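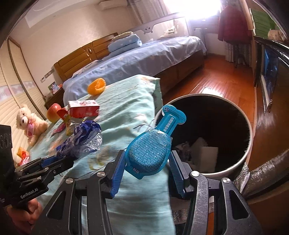
Stostum parts lines, cleaned list, second release. It's a flat file of catalogue lines from an industrial parts and consumables distributor, put together so people can test code matching and description clean-up on something messier than a tidy demo table. Everything a branch might have on the shelf: bearings, seals, belts, hose tails, couplings, and then all the shop sundries. The sundries are the hard bit. Take a blue cleaning block with a round gridded pad, clear film over it and a long blue tab. Is that a pad, a block, a cleaner, a refill? We've seen all four typed in for things of that kind, so if your matcher only works on bearings it doesn't work yet.

Readme is short on polish, sorry. Written between other jobs. If something is wrong tell Erick Odera first, he keeps the master.

What you get

lines.csv, the main file, 2,000 rows, 12 columns
suppliers.csv, short names and full names, 19 suppliers
branches.csv, branch codes, 16 branches
families.txt, the allowed family names, one per line
changes.txt, what moved between releases

All UTF-8. Comma separated, double quotes where a field has a comma in it (lots do). Line endings are the Unix sort. First release had Windows ones in half the files and that caused a fair bit of swearing.

Columns in lines.csv

line_id. Ours, made for this file. Never reused. Don't read anything into gaps, rows were dropped.

branch. Code, look it up in branches.csv. MEM is Memham, which has far more rows than the rest as they were the first to send anything and sent the lot.

supplier. Short name. Blank means the branch didn't know or didn't say. Not the same as own stock, which is OWN.

their_code. The supplier's code exactly as typed at the branch. Spaces, slashes, stray full stops, all kept. Please don't trim before you look, some of the spaces mean something (Willham codes with a gap before the last letter are a different pack from the ones without).

our_code. Stostum code. Letters then digits. Missing on lines that were never set up properly.

desc_raw. What somebody typed. Capitals mostly. Shortened to fit an old screen so words lose their ends. BRG, BEARNG and BEARING are all in there.

desc_clean. What Frida Brynjólfsdóttir or Jaqueline Montes made of it by hand. Sentence case, size after the noun, material last if known. They did not guess materials. If the raw line doesn't say nitrile then the clean line doesn't either.

family. One of the names in families.txt. One family only per line, even where two would fit.

pack_qty. Whole number. How many come in the smallest pack you can order.

unit. each, pair, metre, roll, box, litre. Nothing else should be in there. If you find something else it's a mistake.

lead_days. Working days, supplier's promise at the time of setting up the line. Not how long it took in the end! People keep using it for that.

flag. Blank for fine. D for suspected duplicate, Q for queried with branch, X for discontinued but stock still held.

Where it came from

Branches exported their own stock lists. Format was meant to be the same everywhere and wasn't. Some came off the counter system, some were spreadsheets kept by whoever ran stores, one was typed up from a card index. Preben Mikkelsen wrote the import and glued it together, then rows were picked so that every branch and every family shows up. So it's not a random sample. Don't work out from this what share of trade is belts, it won't be right.

Prices taken out. Customer names taken out, and there were more of those than expected, people put them in the description ("KEEP FOR" and then a name). Bin locations taken out too as they give away nothing useful and change all the time. Counter staff initials gone.

What we did by hand

Clean descriptions, families and the D flags. That's all. Everything else is as it arrived, or a plain lookup.

Frida did seals, bearings, belts. Jaqueline did hose, fittings, fasteners and sundries. Then they swapped and checked a share of each other's. Where they disagreed Erick decided and the reason went in a note. Notes aren't in the release, ask if you want them. Most disagreements were on sundries. Wipes against cloths was a long one. Outcome: a wipe comes wetted or is thrown away after use, a cloth is dry and gets washed. Pads and blocks went under "cleaning, abrasive and pad" together after several goes at splitting them.

Couplings were nearly as bad. Branches use coupling for a shaft coupling and also for a hose joiner and now and then for a plain threaded socket. If the raw line gives a thread size it went to fittings. If it gives a bore or an element it went to transmission. If it gives neither it got a Q.

How people use it

Matching supplier codes to our codes. Main use, what it was made for.
Expanding short descriptions into readable ones.
Finding duplicates. The D flag is a start, see below.
Teaching new starters how bad descriptions cost time, which wasn't planned but seems to go down well.

Please don't use it for

Pricing. There are no prices.
Deciding if part A will do in place of part B. Nothing in here says two parts are safe to swap. A match in family and size is not an equivalent. This matters most for seals, where the size can be spot on and the compound wrong for the fluid, and then you've got a leak or worse.
Judging suppliers on lead time. See lead_days above.

Known problems

Duplicates. D flags are under-used. A line got one only where a person noticed. There are certainly pairs without. If you run your own search and find a batch, send them over and they'll go in.

Inch and metric. Mixed within branches and sometimes within a line. Thread sizes are the worst, a bare 1/2 with no thread form could be either of the usual ones. Left bare in the clean description as well. We'd sooner leave it bare than wrong.

Hauksdóttir codes. They renumbered part way through and some branches kept the old codes. Old and new both sit in their_code with nothing to mark which is which. Rule of thumb, old ones begin with a digit. Not always.

Accents. Counter system can't do them so Hauksdóttir appears without the accent in raw fields and with it in suppliers.csv. Join on the short name and you'll be fine, join on anything else and you wont.

Leading zeros. If you open lines.csv in a spreadsheet by double clicking it, the leading zeros come off the codes and some codes turn into dates. Then you save it and it's stuck like that. Import as text. Several bug reports so far have been this.

pack_qty on roll goods. Some branches put 1 meaning one roll, some put the metres on the roll. Unit should tell you which. Where unit is roll, trust 1. Where it's metre, trust the number. Where it's roll and the number is big, someone mixed them up and it should have a Q on it, but a few slipped past.

Belts. Length in the code is sometimes inside length, sometimes outside, sometimes pitch. Depends on section and on who made it. Clean description says which only if the raw one did.

Splits

No official train and test split in this release. The first one had one and it leaked, same part from different branches on both sides, so scores looked lovely and meant nothing. If you need a split do it by our_code, not by row, and put lines with no our_code all on the one side. Ívar Lund has a small script for this and will send it. It'll be in the next release if he gets time.

Scoring

Suggest exact match on our_code for the matching job, and report blank ones seperately. A matcher that says "don't know" should be scored kinder than one that gives a confident wrong code. At the counter a wrong code means the wrong box on the van, a don't know means a phone call. How much kinder is up to you but say what you did.

For descriptions, please have somebody who has worked in stores read a page of the output. Word overlap scores like SEAL OIL and OIL SEAL just fine and also like a few things which are plain wrong.

Changes since first release

Line endings fixed.
Split removed, see above.
Flag X added. Before that discontinued lines looked like live ones.
Families tidied. "Misc" is gone, everything in it found a home or got a Q.
One branch had sent its list twice under two codes. Merged.
Customer names, second pass. If you still hold a copy of the first release please delete it and use this one.

Still to do

Old and new marker for the Hauksdóttir codes.
Proper thread form column. Needs branches to go and look at actual parts so don't hold your breath.
Ívar's split script.
Memham want to resend their hose lines, the current ones are out of date. Probably October.

Terms

Free to use inside your own firm, for teaching and for research. Don't sell it on. Don't put it back together with price lists and pass it round. If you publish something, say it was the Stostum parts lines and which release, as row numbers moved and results won't compare with the first one.

Contact

Errors in lines and families, Erick Odera. Import and file format, Preben Mikkelsen. Give the line_id every time, not the row number and not a screenshot of a spreadsheet. Replies are quickest if you send a handful at once instead of one by one.

Last edited August 19, 2026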